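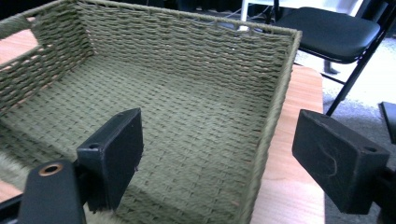 What should a small shop buy first when it wants to try robots? The table, the grippers and a big pile of ordinary objects, and the arm only after that.

I know that sounds backward. The arm is the exciting part, and I get as excited as anyone when a crate shows up! But I've now helped plan equipment for two small groups, first at Stullstead and then at Ikby, and both times the money that did the most good was the money we almost didn't ask for.

At Stullstead we wrote the budget in January the way most people do. One huge line for the arm, one decent line for the computer, and then 300 dollars at the bottom marked "misc." That was supposed to cover bins, baskets, towels, cups, spare finger pads, clamps and cables. It was gone before we had mounted anything.

Ikby went the other way and started with hand-held grippers. You pick one up, you walk over to a real table, and you go to work on real stuff. I love this. A woven basket teaches you more about your fingers than a machined test block ever will — the rim is ribbed, the walls have gaps, and there's a handle hole exactly where you might want to grab. You find out whether your pads are the right width while changing them is still cheap.

And pads wear. They get scuffed and they pick up lint. So put them in the plan as a supply, like printer paper, with their own line. I'd set aside 200 dollars for pads and another 100 for odds and ends from the thrift store, and I'd do it before anybody opens a catalog.

My other plea is for 20 percent held back, with no item next to it. Finance people hate this. The project we called Ambrose had no reserve at all, and we spent weeks waiting on approval for a bracket. Cletska had one, and when the first table turned out too low we just bought a taller one and kept going.

None of this makes the arm less fun. When it does come, you'll already know what it has to reach, how wide it has to open and which of your objects are the hard ones — and you may well find that the smaller model on page two does the job fine.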